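Langlois opens hillside chambers at Inham to visitors from September

The lower terrace of the Inham rock settlement will open to the public in September after two seasons of clearing and survey work, site operator Langlois said.

The terrace holds 40 chambers cut into the sandstone above the Sinine River. Most were used for storage and for pressing grapes. A smaller group at the east end has benches and wall niches, and was lived in until the upper village was abandoned. The earliest written mention of Inham is in a tax roll of 1190, though the oldest pits are thought to be much earlier.

Visitors will reach the terrace by a new stepped path from the river parking lot. The path is 2,098 feet long and has handrails on the steep sections. Groups of up to 100 can be admitted each hour. The upper church and the cistern stay closed while rock bolts are put in.

"People have looked at these rooms from across the river for years," said Pascal Bailly, site director. "Now they can walk into them. The floors are uneven and the doorways are low, so sturdy shoes are a must."

Finds from the clearing – mostly pottery, loom weights and two iron hinges – have been moved to the Trumurance museum, where they will go on display in the ground floor gallery. One ticket covers both places.

The terrace opens at 9 a.m. and last entry is at 4 p.m. Dogs are not allowed past the ticket booth. Guided walks in English leave from the parking lot at 10 a.m. 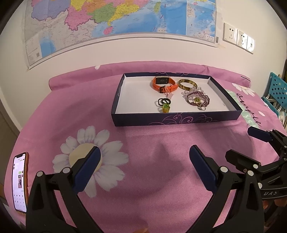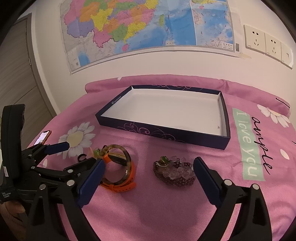 Smartwatch and bangle on pink fabric.

Press inquiries: Langlois visitor office, Inham.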